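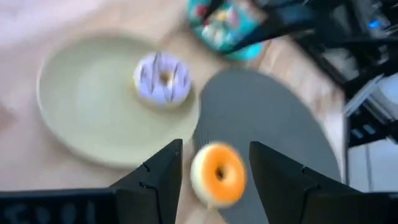 二本指でドーナツをつかむ　ジヴィコ公開日を訪ねて

ジヴィコ(Jivico)の公開日は朝9時に受付が始まる。定員は20人で、名札を受け取った人から順に奥へ通される。製品発表の場ではないため、展示パネルも配布用のカタログも用意されていない。来場者は開発チームが普段使っている作業台のそばに立ち、普段と同じ作業を見る。

この日の課題は、ドーナツの模型をつかみ、皿に移すことだった。社内では「ブルナナ」(Burnana)と呼ばれている。課題の名前であり、その課題のために集めている動作記録の名前でもある。開始から9か月になる。

午前の進行はゲルゲイ・ドゥダーシュが受け持った。最初の説明は短く、台に手を伸ばさないこと、床のケーブルをまたぐときは足元を見ること、質問は作業の合間にすること、の三点で終わった。

木の台に二本の腕

作業台は寄せ木の天板で、左右から黒いアームが一本ずつ向かい合っている。先端はどちらも二本指のグリッパーである。台の上には丸い皿と濃い灰色の丸いマットがあり、ドーナツは大きさも色もそろっていない。オレンジ色のもの、薄紫に濃い紫の線がかかったもの、白っぽい小さなものが交じっている。

ドーナツが選ばれた理由を尋ねると、ドゥダーシュは穴と傾きを挙げた。指を外側から当てるか、片方を穴に入れるかで、持ち上げた後の姿勢が変わる。外側から挟めば安定するが、隣のドーナツとの間に指の入る隙間がいる。穴を使えば隙間は要らない代わりに、皿に置くときに傾きやすい。どちらを選ぶかは、その場の並び方による。 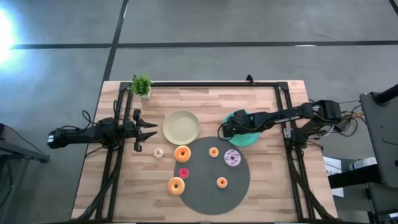 並び方は毎回変える。係の一人が両手でドーナツを置き直し、台から離れて合図を出すと、次の回が始まる。きれいに並べすぎないようにするのが意外に難しいという。人が置くと、どうしても間隔がそろってくる。そこでチームは、配置を書いた紙を前もって作り、その通りに置く回と、係に任せる回を交互に入れている。

一つの配置につき200回分の記録を取るのが今の決まりである。失敗した回も捨てない。つかみ損ねたもの、途中で落としたもの、皿の縁に当たったものには、それぞれ別の印を付けて残しておく。ジェーゼー・コヴァーチは記録用の端末を見せながら、以前は失敗をひとまとめにしていたため、後から原因を調べるのに時間がかかったと説明した。印を分けてからは、似た失敗だけを呼び出して並べられるようになった。

見学者の質問で多かったのは速度についてだった。人がやればすぐ済む作業に、なぜこれほど手間をかけるのか。コヴァーチの答えは、今の段階では速さを測っていない、というものだった。測っているのは、配置が変わっても同じ手順の組み立て方で終えられるかどうかで、速度を上げるのはその後になる。

手首から見る、脇から見る

カメラは手首にも、台の脇にも付いている。手首のカメラには指先とその間のものが大きく入り、つかむ直前の位置合わせに使いやすい。ただし腕と一緒に動くため、速い動作では画像がぶれる。脇のカメラは動かない。台の全体が入る一方で、腕が皿の上に来ると皿が隠れる。

チェンゲ・ヴィダの説明によれば、二つの見え方は食い違うことがある。脇からは皿の中央に見えるものが、手首からは縁に寄って見える。以前はどちらか一方を優先する規則を手で書いていたが、規則が増えるにつれて管理しきれなくなり、春にやめた。今は両方の画像をそのまま学習に渡している。

画像の背景には、天井の配管や窓、机も入り込む。黒い幕で囲えば背景は単純になる。一度は幕を張ったものの、幕のない場所へ台を移した途端に成績が落ちたため、外したという。窓から入る日の光についても扱いは同じで、午前と午後の記録を両方残し、時刻を添えておく。

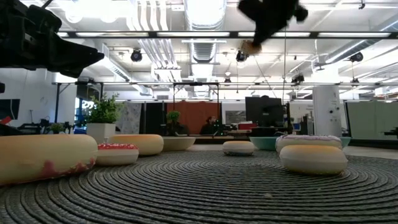 イネケ・スハウテンは、幕を外したことを評価しながらも、部屋が一つでは足りないのではないかと話した。同じ天井と同じ窓が毎回入るなら、幕を張ったときと似たことが、もっとゆっくり起きるかもしれない。これにはヴィダが、ヴォンダラル(Vondalar)の分室に同じ台を組む計画があると答えた。天板の色も照明も変えるつもりだが、時期はまだ決まっていない。

操作を試す時間

公開日の後半には、希望者がアームを動かす時間が設けられている。手元の操作レバーを動かすと、台のアームが同じ向きに動く仕組みである。ドーナツを一つつかんで皿に置くところまでを、一人ずつ順に行う。

筆者も試した。横への移動は思った通りにできたが、高さがつかめない。指を下ろしたつもりでもまだ浮いており、さらに下ろすとマットを押してしまう。係の助言は、指先を見続けずに、指の影がドーナツに近づくのを見るというものだった。二度目で持ち上がり、皿の手前で落とした。この回にも「途中で落下」の印が付いた。

エニケー・セーナーシは操作の指導を担当し、慣れた人と初めての人の記録を分けて保存している。初めての人は動作の途中で何度も止まる。止まる位置はだいたい決まっていて、つかむ直前と、離す直前である。慣れた人の記録にはこの停止がほとんど出てこない。学習に使うのは主に慣れた人の記録だが、停止の位置は指導の手順を直すときに役立つという。

指の形についても話を聞いた。現在の指は先が平たく斜めになっており、台の面に沿って差し込みやすい。これより細いものも試したが、軽いドーナツでは挟んだときに回ってしまった。先に柔らかい素材を巻く案は、部品会社のサボー(Szabó)と相談している段階である。巻けば滑りにくくなるが、厚みが増えて隙間に入りにくくなる。試作品が届けば、同じ配置で今の指と比べる。

次の公開日は1月の予定で、課題には蓋の付いた容器が加わる。申し込みは受付の用紙で行い、操作を希望する人はその欄に印を付ける。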